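Multi-finger hand vs. two-finger gripper for the grocery task, worth the trouble?

tendonitis_ward
Posts: 72
We have been running the same pack-the-bag task on two setups since January and I would like to hear from people who have suffered similarly. Setup one is a pair of plain parallel jaws from Lundik. Setup two is a pair of Platura multi-finger hands. Same arms, same head camera, same person teleoperating, who would like it known he is tired.

The parallel jaws are dumb and they almost never break. The hands are clever and I own a very small screwdriver now.

Numbers so far: 100 attempts each at picking up an item and getting it into the bag. Jaws dropped 20. Hands dropped 17. You may decide for yourself whether three drops is worth the price difference. My boss has decided twice, differently.

malathi.krishnan
Which items? If it's all boxes and cans you're testing the jaws on their home turf.

tendonitis_ward
Fair. Groceries, mostly awkward ones. Cherry tomatoes in a clamshell, an onion, dried chilies, a soda can that has been crushed, a water bottle lying on its side. The chilies are the worst. Either end effector grabs a few and redecorates the mat with the rest.

The part I didn't expect to care about is the bag. We use one of those silver insulated ones, and with a crinkly lining it closes up the second you look away. So one side pinches the rim and keeps it open, and the other side does the shopping. 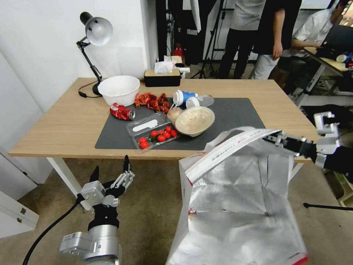 Gowda_fan_01
You're comparing the wrong thing. Rim holding is a pinch, and a pinch is what two fingers are for. Put a jaw on the holding side, put the fancy hand on the picking side, and save yourself half the money and half the screwdriver.

tendonitis_ward
Thought of that. Then I have two calibrations, two sets of spares and an operator with one glove that works one way and one that works the other. He has asked me not to.

Bořivoj Kollár
He'll get used to it. We ran mixed for a whole winter. First week is ugly, then people stop thinking about it.

I'd also want to know what your controller is doing when the bag pulls back. We had a Nirmont box on position control and it would hold that rim like a grudge until the fabric slid out. Switched the holding arm to something softer and the problem mostly went away. Never touched the fingers.

malathi.krishnan
Disagree on "mostly went away." A softer arm sags when something heavy goes in. Then the opening drifts and the other arm is dropping onions beside the bag with great confidence.

Bořivoj Kollár
So tune it. Soft sideways, stiff up and down. It's an afternoon.

malathi.krishnan
It was not an afternoon for us.

Gowda_fan_01
Also, 17 against 20 on one operator is noise. Swap the order and run it again before anyone spends anything.

tendonitis_ward
Yes, I know. I wrote "three drops" in the report and somebody upstairs turned it into a bar chart with an axis starting at 15.

Rerun is planned with a second operator and the order flipped. I'll try the mixed setup if I can bribe the first one. Kollár, do you still have the stiffness values you ended up with? Even a ballpark would help, I'm starting from the defaults and the defaults are feisty.

Bořivoj Kollár
Somewhere on an old laptop. Will look. They were for a canvas bag, so don't sue me.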